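# The Round Table and the White Wall

*26 May 2025*

When my lease in the old town ended, I took two rooms and a hall in a converted workshop in Arkport. The rent was lower than I feared and the ceiling was higher than I needed. I write about furniture for my living, so friends expected that I would have a plan. I had 33 boxes and a round table.

I bought the table from a dealer in Tradlow who sells what small offices leave behind. It is dark green and it cost me 200 dollars, delivery not included. The delivery was another 114, and I argued about it on the telephone and lost. I still think it was a good purchase. A round table forgives the room it stands in. You can push a rectangular one against the wall and forget it there for ten years, but a round one wants people on every side, and it takes its space in the middle of the floor. 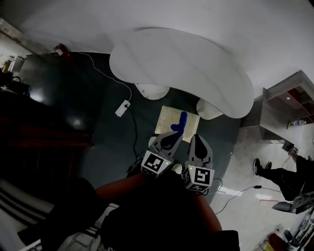
My difficulty with a shared work table has always been the small things. They arrive in the morning one after another, and by evening there is no place for a plate. In this building we put a square mat on the table and agreed that what is being worked on stands there, and all the rest goes somewhere else. The speckled cream color was chosen after a long discussion, and I was for gray. I admit now that I was wrong, as a dark blue piece with a rounded top, like an upright hook, is very easy to find on it, while on the bare green it would be half lost. The power strip is less of a success. It lies on the table beside the mat, one white cable going away from it and one black cable coming down, and I have not found a better home for it. A strip under the table means that you go on your knees for every charger. I have measured for a cable tray from Plodix, which is fixed below with four screws, but I do not like to make holes in a table that has none.

The low white seats were the next question. I had wanted proper chairs for everybody. Then I sat for one week at Ellis, the café near the harbor, where there are only stools, and I noticed that people there stand up more often and talk across to the other tables. A stool can also disappear under a tabletop, and a chair with arms cannot. In a hall where everyone walks through, this matters. The textured covering hides small marks well, and I wash it with a cloth and mild soap. I would not buy a smooth white one.

For long work I still want a back behind me. I keep one dark chair with cushions, and whoever comes first takes it.

The white tabletop with the curved outline, the kind which is called kidney-shaped in the catalogs, was an argument of several evenings. Beside a round table it looks strange on paper. I drew both shapes on brown wrapping paper, cut them out and moved them over the floor in my socks. Two straight tables always left me a corner to hit with the hip. Two curved ones made a path between them that I could walk with a full tray.

If you try this at home, cut the paper at full size. A drawing at small scale makes every room look generous. Leave the paper on the floor for a few days and go on with your life around it. You will see where you step on it, and there the furniture should not be.

I kept every receipt in one envelope, because I wanted to know what an honest hall costs when almost everything is bought used. With the seats, the tables, the shelves, the paint and the two deliveries, I came to 3,252 dollars. The paint was the part I had guessed worst. Old walls drink it, and I went back to the shop more often than I want to write here.

I had thought to use a warm color, maybe a soft yellow. The painter in me said yes and the reader in me said no, as I read a lot in the evening and I like the light to come back to the page. So it stayed white. In June I will decide if one picture may hang there, a big one, and I am not in a hurry.

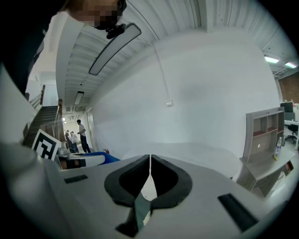

**WALLS, STAIRS AND LIGHT**

A former workshop gives you its height and asks you to leave its ceiling alone. Ours is ribbed white metal with the beams open, and I would not cover it for any money. Plasterboard would take away the height and the sound would change too.

The lamps I inherited. Long fixtures of this type give an even light, good for a work table and unkind for a dinner. I put a small lamp with a cloth shade on the table after seven o'clock and switch off the rest. It needs the power strip, so you see why the strip has stayed.

With brick I advise patience. We left the red-brown brick as it was and painted the plain wall only, and the two look well together when the afternoon sun is low. The wooden handrail on the stairs got oil, two thin coats, with one night between them.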